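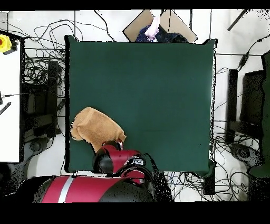
织物分拣自动化(Cunder 工场)

织物分拣自动化,指在旧纺织品回收、布草洗涤等行业里,由机械臂代替人手把毛巾、衣物和碎布从料箱中取出、摊平、归类或折叠。本条目以 Cunder 工场的做法为主,侧重它给在岗人员带来的变化。设备供应商 Vornent 把这套系统称为“无人折叠线”,工场内部则一直叫它“红臂工位”。两个叫法之间的差距,大体就是本条目要谈的内容。

概述

Cunder 是一家旧纺织品分拣工场,货源以旅馆退役毛巾和居民旧衣为主。引入机械臂之前,分拣靠人工流水作业,一名熟练工每班处理1000件,按材质、颜色和破损程度投入不同料箱。Vornent 的系统于某年11月开始试用,第一批共6个工位,每个工位配一条机械臂、一张铺深绿色台布的工作台和一只敞口纸箱。台布选深绿色,供应商的解释是便于识别浅色织物的轮廓。深色织物怎么办,说明书里只有一句“建议增加照明”。

作业方式

红黑两色的夹爪压向台面,夹住或推动织物的边缘,再拖到指定位置。毛巾是最常见的作业对象,也是最麻烦的一种:揉成一团之后,边和角都藏在褶皱里,机械臂需要先找到一个可以下手的地方。人手靠触觉就能分辨单层和双层,夹爪主要靠视觉判断,误把两层当成一层的情况经常发生。

按工场的操作规程,连续三次抓取失败即转为人工处理。操作员走到台前,把布抖开,放回台面,再按继续键。这个动作在供应商的统计口径里不算“人工作业”,记作“辅助复位”。试用期第一个月,单个工位在一个班次里最多记录过254次辅助复位。Vornent 的宣传册引用了同一时期的自动化率,没有引用这个数字。

对岗位的影响

工场管理方最初的说法是“不减人,只换岗”。从名册上看,这句话基本成立,分拣组原有9人,试用结束时仍是9人。变化在于工作的内容。原来的分拣工改称“工位看护员”,一人照看两条机械臂,职责包括补料、复位、清理夹爪上缠住的线头,以及在急停之后重新启动。

管理方认为新岗位体力负担较轻,这一点多数看护员也承认。弯腰搬箱的次数确实少了,肩颈劳损的抱怨也有所下降。争议集中在以下几个方面。

计件工资取消以后,手快的工人收入下降。旧制度下,资深分拣工的月收入明显高于新人;改为固定工时后,两者几乎拉平。工场没有为此设置补贴,理由是新岗位“不再依赖个人速度”。

技能的流失较难量化。老分拣工用手一捻就能说出棉和涤棉的区别,这种本事在看护岗位上用不到,也没有人再教。机械臂分不清的料子仍要送到人工台,而愿意坐人工台的人越来越少。

注意力的消耗被低估了。看护员大部分时间在等机器出错,既不能离开,也没有多少事可做。曾任分拣组长的 Jawad Arain 在内部刊物上写过一篇短文,称这份工作“比叠毛巾累,说不清累在哪里”。管理方后来把看护时段从四小时缩短到两小时,中间安排轮换。

场地与安全

工位的占地比预想的大。机械臂、供电和控制设备之间需要大量电缆,许多直接盘放在地面上,给推车和清扫带来不便。规程要求看护员沿固定路线走动,急停按钮的位置列为上岗前必考的内容。线缆入槽的改造曾列入计划,后因预算原因推迟,试用报告中将其归为“不影响产能的遗留事项”。看护员提出过不同意见:绊到线的是人,产能当然不受影响。

评价与争议

支持者通常援引 Fortin 的研究简报。该简报比较了几家同类工场,认为机械臂在夜班和高粉尘环境中优势明显,长期成本低于人工。反对意见指出,简报按设备满负荷运转计算成本,没有计入复位所耗的人工,也没有说明样本工场处理的是哪类织物。规格统一的新毛巾和成分混杂的旧衣,难度相差很大,放在一张表里比较意义有限。

另有一种较为折中的看法,认为机械臂适合做取料和粗分,细分和折叠仍宜由人完成。Cunder 在试用后期实际上采用了这种安排,只是没有改变对外的说法。宣传材料上写的依旧是“全流程自动化”。

后续

Fevirov 项目是上述系统的后继方案,主要改进是允许看护员手把手示范抓取动作,由系统记录后用于训练。看护员的示范时间是否应当另外计酬,目前没有定论。管理方视其为正常工作内容,部分看护员则认为,把多年练出的手法交给机器,至少应该有一个价钱。该项目尚未公布折叠环节的成功率。

参见

辅助复位
计件工资
布草洗涤
人机协作安全规程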